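Ibarra について

ホーム > 私たちについて

はじめまして。Ibarra のページをご覧いただき、ありがとうございます。Ibarra は、木工や革細工、裁縫など、手を動かすことが好きな方のための小さな教室です。もとは Zadum という名前の工具店の二階で、仕事帰りの方が集まって椅子を直したり鞄を縫ったりしていたのが始まりでした。お茶を飲んでいる時間のほうが長いような集まりでしたが、少しずつ人が増え、今の建物に移ってからは講座の数も四つになりました。

見学にいらした方には、まず工具や作品の話をするものだと思われるようですが、私たちがいつも最初にご案内するのはロッカーです。教室に通うというのは、思いのほか荷物の多いことなのです。エプロン、作りかけの小箱、自分の手になじんだ小刀、それから帰りに寄る買い物の袋まで。重い荷物を毎回持って歩くのがつらくて足が遠のいてしまった、というお話を以前の教室で何度か伺い、引っ越しのときには何よりも先に置き場所を決めました。 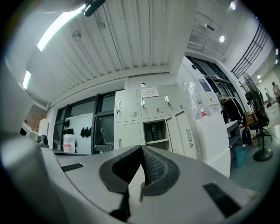
窓のそばの鍵付きロッカー。扉は淡いベージュ色です。

ロッカーの利用料は一回200円、月ぎめの方は事務室でお申し込みください。鍵はお帰りの際に必ずお戻しくださいね(うっかりポケットに入れたままお帰りになる方が、毎月のようにいらっしゃいます)。塗料や接着剤など、においの強いものは材料棚のほうでお預かりしています。

講座は、木工、革、裁縫、それに道具の手入れを学ぶ「Cidura」の四つです。なかでも Cidura は、刃物の研ぎ方から片付け方までをゆっくりお教えする講座で、地味な内容ながら長く通ってくださる方が多く、私たちもひそかに自慢に思っています。毎年5月には、一年の作品を並べる展示会「Flodivitz」を開きます。ご家族やご近所の方もどうぞお誘い合わせのうえ、お茶だけでも飲みにいらしてください。

毎回の終わりには、先生も生徒さんも一緒になって15分ほど片付けをします。床を掃き、道具を元の場所に戻し、ロッカーの中も軽く拭いておきます。おしゃべりがはずんで、なかなか終わらない日もありますが、その時間がいちばん楽しいと言ってくださる方もいて、うれしいかぎりです。

見学は予約なしでも歓迎です。入口で声をかけていただければ、手の空いている者がご案内いたします。

最終更新:2022年9月19日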